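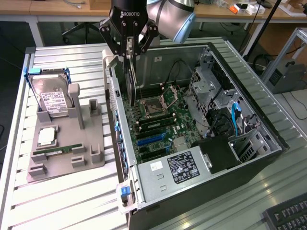 3.2 Layout of the parts

Desktop computers reach the Wudine repair workshop with their parts either fitted or packed apart, and the order of the work depends on which. For the assembly study we took the second case. The tower is laid on its side with the side panel off, so that the motherboard faces up and no part has to be held against gravity. The processor and the hard disk wait in a grey holder to the left of the case, next to a green memory module in its long groove. Cuervo and Henao used a similar layout in their earlier bench trials.

The socket is left open before the processor is placed. Closing it early was the most common fault in the first 209 trials, and it cost more time than any other.
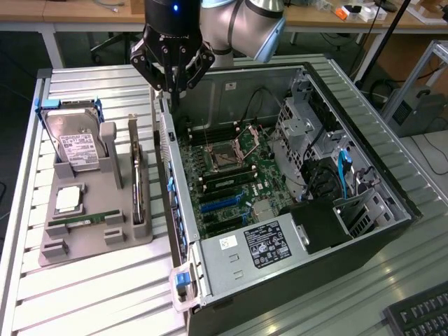 Figure 3. Open tower case on its side, with the processor socket empty and its metal frame raised.

Cables were a smaller problem than we had expected. Sotelo suggested tying them back, but we kept them as they were so that the results would apply to ordinary repair work.

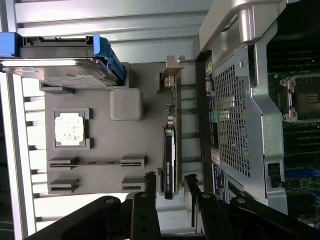

Each part has its own place in the holder, and the places were not changed between trials. A part put back in the wrong place was recorded as an error even when the assembly was later completed. Section 4 gives the error counts for each part.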